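第4章 織物の構造と変形

4.1 布はなぜしわになるか

織物は経糸と緯糸を交互に組み合わせた面状の材料である。紙や金属箔と異なり、面内のせん断に対する抵抗がきわめて小さい。この性質により、布は二方向に同時に曲がる曲面にもある程度沿うことができる。衣服が人体を覆えるのは、主としてこのせん断変形による。

布の力学的性質は、引張り、せん断、曲げ、圧縮、表面摩擦の各特性に分けて測定される。本章ではこのうち曲げとせん断を扱う。引張りについては第3章で述べたので、必要な箇所でのみ参照する。

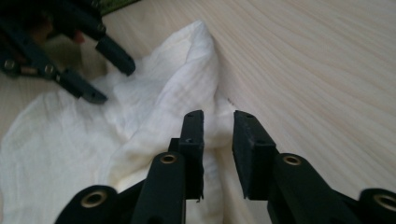
曲げ剛性は、単位幅の布を単位曲率まで曲げるのに要するモーメントで表す。糸が細く、織密度が低いほど値は小さい。薄手の白布を平らな台の上で中央に寄せると、図のように先の細い山形の隆起ができ、その裾から複数のひだが延びる。隆起の形は、自重による曲げモーメントと布の曲げ剛性とのつり合い、および布どうしの接触によって決まる。曲げ剛性の大きい帆布では、同じ寸法でもひだの数は少なく、曲率半径は大きくなる。

アラベナ(Olga Aravena)は、平織の試料26点について曲げ長さとひだの間隔を比較し、両者に正の相関を認めた。ただし、のり付けした試料では、折り目に残留変形が生じるため、この関係から外れるものがあった。測定条件は4.3節に示す。

しわは、外力を除いた後にも残る曲げ変形と定義する。その程度は繊維の弾性回復率、糸の撚り、糸間の摩擦に左右される。綿や麻は吸湿すると繊維内の水素結合が組み替わり、折り目が固定されやすい。羊毛は回復率が高く、つるしておくだけでも浅いしわの多くが消える。

以下、4.2節で織組織の分類を示し、4.3節で片持ちばり法による曲げ長さの測定を説明する。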